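Flometton Revises Moisture Rules for Poured Floors in Rental Units

Flometton's building office has changed the way it tests concrete slabs before a finish floor is put down in rental housing. The new procedure applies to permits filed from December onward and replaces a surface test that the office had accepted since the current housing code was adopted.

Under the old rule, a contractor taped a square of clear plastic sheet to the slab, left it overnight, and looked for condensation on the underside. The method is cheap and needs no instruments, but it reads only the top layer of the concrete. A slab can pass in the morning and release enough vapor over the following months to lift a coating or soften an adhesive.

The replacement is an in-slab humidity test. Holes are drilled to 40 percent of slab depth where the slab dries from one side, a sleeve is set in each hole, and a probe is read after the hole has come to balance with the surrounding concrete. The office will accept a reading no higher than the limit printed on the flooring product's data sheet. Where the data sheet gives no limit, the permit reviewer sets one in writing before work starts.

"The plastic sheet told us what the surface was doing that night," said Valentin Căpraru, who heads plan review for the city. "Most of the complaints in our files concern vapor from lower down."

The office reviewed 200 closed permits before drafting the change. In 14 of them, the floor was repaired or replaced within two years of final inspection, and moisture was listed as the cause. Most of those jobs were ground-floor apartments in the Skatimberg district, where older slabs were poured directly on fill with no vapor barrier.
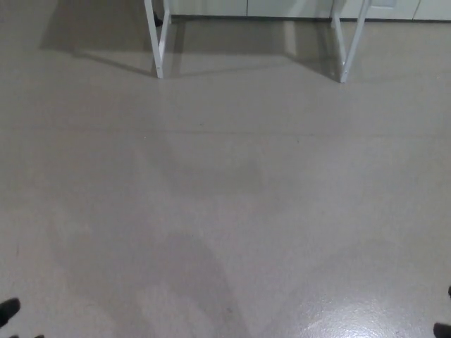
Does the rule apply to a floor that is only being recoated?

Recoating is exempt if the existing coating is sound and stays in place. If it is ground off down to bare concrete, the slab is treated as new work and must be tested.

The number of test holes depends on area. Units of up to 100 square meters need two holes, one of them within a meter of an exterior wall. Larger units need an additional hole for each further 100 square meters or part of it. Holes may not be placed over heating pipes or post-tension cables, and the contractor must mark both on the floor plan submitted with the permit. After the readings are taken, each hole is filled flush with a non-shrink patching compound.

Readings must be taken with the building closed in and at normal service temperature for at least two days beforehand. Fans and dehumidifiers may run during the drying period but must be shut off for the same interval. A reading taken on a slab that has not been conditioned will be rejected, and the reviewer will ask for a new set of holes.

Probes must carry a current calibration record. Contractors may rent them or hire a testing firm. The city does not keep a list of approved firms and will not lend equipment.

Aurelia Bălan, a flooring estimator at Avram, a contractor based in Amamcombe, said the test itself adds little to the cost of a job. The schedule is a larger concern. "You drill, you wait, you read. If the number is high, you wait again or you price a moisture barrier," she said. "On a vacant unit the owner is losing rent for each of those days."

Owners who do not want to wait may apply a two-part epoxy moisture barrier over the slab. In that case the office requires the humidity readings for the record, but a high result does not stop the job as long as it falls within the range stated by the barrier's manufacturer. The slab must be shot-blasted or ground before the barrier goes on. Acid etching is no longer accepted as surface preparation, a point on which the old rule was silent.

The rule covers poured coatings, sheet goods, glued wood and glued tile. Carpet laid over a separate pad is excluded, as are garages, storage rooms and mechanical rooms. Upper floors on wood framing are outside its scope unless a topping slab has been poured over the deck.

Permits already open will be finished under the previous procedure. An owner may switch an open permit to the new one by filing an amended floor plan, for which there is no fee.

Test reports are to be submitted with the request for final inspection. Each report must show the location and depth of every hole, the time each probe was set, the time it was read, the air temperature and humidity in the room, and the serial number of the probe. Reports missing any of these items will be returned without review. Căpraru said the form will be available at the permit counter, which opens at 8 a.m.

Recent items
Skatimberg storm drain work moves to second phase
Amamcombe adopts new stair rail height
Permit counter to accept plans in digital form
Water meter replacement: what owners need to file
Flometton extends comment period on attic insulation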